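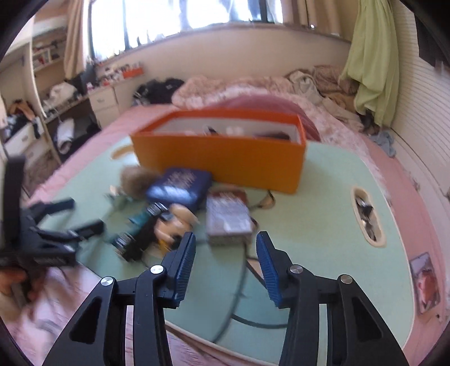 The bed midway through a sort, with the orange box open in the middle.

8 min read

Yoga Rahman starts every bedroom in the same place, and it isn't the wardrobe. It's the bed.

"The bed is the biggest flat thing in the room," Rahman says. "Most people have a desk or a drawer unit, but those are already full. So you push the doona and the pillows back to the head end and you've got a work surface at a good height. You don't have to kneel. After two hours, that matters."

Rahman has been helping people sort and pack small bedrooms for six years, first as a favour to friends who were moving between share houses and then as paid work under the name Wavden. The rooms are mostly rentals. Many belong to students, and a fair few to adults who have come back to a bedroom at their parents' place and brought a flat's worth of belongings with them. By September 2021 the count had reached 568 rooms, which Rahman knows because each one gets a line in a notebook: the suburb, the hours, the number of boxes out the door.

We spoke for most of a morning. I had come with questions about clothes, thinking that would be the bulk of it. Rahman was more interested in what was lying on the mattress.

"Clothes are easy," Rahman says. "There's a lot of them, so they look bad, but you know what they are. A jumper is a jumper. It's the small things that stop people. A cable, a toy figure, a book they meant to read, a packet of something. Each of those is a separate decision. You can fold 40 T-shirts in the time it takes someone to decide about one plush toy."

The method is to get all of those small things onto the bed before deciding about any of them. Clothes go in heaps where they won't be in the way: at the top corner of the mattress, on the floor beside the bed, on the shelves if there's room. The middle of the sheet is kept for the small stuff, and an open box goes in the centre of it.

I asked why the box has to be there from the start.

"If there's no box, people make piles, and piles spread. You put down a box and they understand that some of this is going somewhere. It should be small. If I bring a big carton they'll fill it, and then we've just moved the mess into a carton. A small box with a pale inside is good. You can see what's in the bottom of it."

Rahman buys packing cartons from a supplier called Cevard but prefers to use whatever box is already in the room for the first pass. People keep nice boxes, Rahman says, and then store nothing in them, or store other boxes in them. One client in August had a whole shelf of empty ones, the phone box, the shoe boxes, the box a lamp came in.

"I didn't tell her to throw them out. We used eleven of them."

There are rules about what goes in the first box. Nothing with a lead attached, nothing that belongs in a kitchen or a bathroom, and nothing the person is unsure about. It holds only small things they want to keep and can name. When it's full, the lid goes on and it's labelled, even if the room is still upside down.

Cords get their own bag. Rahman is firm about this and a little weary of it.

"Every bed I've worked on has had a cord on it. It'll be curled up under a book or running across the sheet to nothing. People say they know what it's for. All right, go and get the thing it's for. If they come back with the thing, I tape the cord to it. If they don't, it goes in the bag, and the bag gets a date on it. I don't argue with anybody about cords any more."

And thin loose wire, earphones, the ties off packaging?

"Same bag. You'd be surprised how often someone spends ten minutes untangling earphones that don't work. Put them in the bag and test them on another day."

Books are handled differently depending on how many there are. A shelf of books is left until last, as it's already in order of a kind. A single book on a bed is treated as something in use. Rahman puts it with the bag the person will carry themselves, along with chargers, medication and a change of clothes.

"If it's on the bed they've been reading it, or they want to. Either way they'll go looking for it the first night. I learned that one early. I packed a woman's library book at the bottom of a carton and she paid the fine and sent me the receipt."

Toys and figures take longest. Rahman doesn't separate children's rooms from adults' rooms on this point, having found little difference. Figures end up along windowsills in both, mixed in with small bottles, hand cream, pens and whatever else fits on a ledge. Rahman clears the sill from one end to the other and never takes pieces from the middle.

"When you take one thing from the middle, people start rearranging the rest. Then they've tidied the windowsill, and that's lovely, but we're meant to be packing it. So left to right. Bottles go upright in a tub with a towel. Figures get wrapped in socks."

The socks are not a joke. A pair of socks has to be packed anyway, it costs nothing, and it pads an arm or a head better than newspaper does. Plush toys are used the same way, pushed into the corners of a carton to stop other things sliding.

"Some people don't like that. They want the soft toys on top where they can breathe. Fine. I had a man of 59 who wanted his bear in the front seat of the car, and that's where the bear went."

By this stage the bed usually looks worse than it did at the beginning. Rahman warns people about it beforehand. The worst point comes in the second hour, when the shelves are half empty, there are dark clothes on the floor and the bedding has been shoved up against the headboard in a lump. It's a bad time to stop for lunch.

"If you stop then, you come back and you can't face it. I try to get the box closed first. One closed box, one clear patch of sheet. Then have a sandwich."

The clothes come next. Rahman works from the heaps, starting with whichever is closest to the door. Open shelving is useful for a while as a halfway place, with one shelf for keeping, one for washing and one for giving away. Storage bins are emptied completely, even if the owner swears that they hold only winter things.

"They never hold only winter things. The top layer is winter things. Under that there's a swimming costume and a bank statement."

Drawers can sometimes be left full and moved as they are, if the unit is light and it's only going down the hall. For a proper move, Rahman takes them out one at a time and tips each onto the bed, in the patch where the first box was. Doing two together is a mistake. For clothes going into storage, Wavden uses a zip bag from Kuster that holds a folded stack without crushing it, although Rahman says an ordinary suitcase does as well and has wheels.

I asked about pictures and frames. These come off the wall, or out from wherever they're leaning, once the floor can be walked on. They travel between two pillows, and the pillows have to be going in the car anyway. Curtains stay up until the end in a rental and are often found not to belong to the tenant at all.

The bedding goes last. Rahman strips the bed only when everything else has left the mattress, and does it with the owner standing on the other side. The doona goes in one bag with the pillows. The fitted sheet is turned in on itself from the corners so that whatever has collected in it, hair clips, crumbs, a coin, stays in the middle and can be shaken out over a bin.

"There's always something left in the sheet. A little screw or a bit of a toy. I keep a jar for those. Before I leave I give them the jar and they go through it."

What does Rahman charge? Most rooms are done at 50 dollars an hour, with a cheaper rate for students if two housemates book one after the other. A typical bedroom takes between four and six hours. The longest was a back room in a house on Gasel Street that took three full days and had a piano under it.

"Under the clothes, I mean. The owner knew it was there. She'd just stopped thinking of it as a piano."

Rahman's own bedroom has a bed, a lamp and one set of drawers, the top one of which wouldn't open when we tried it. There was an umbrella jammed across the inside. Rahman pulled at it for a bit, gave up and went to put the kettle on.

"I'll do it on the weekend," Rahman said. "It's only the one drawer."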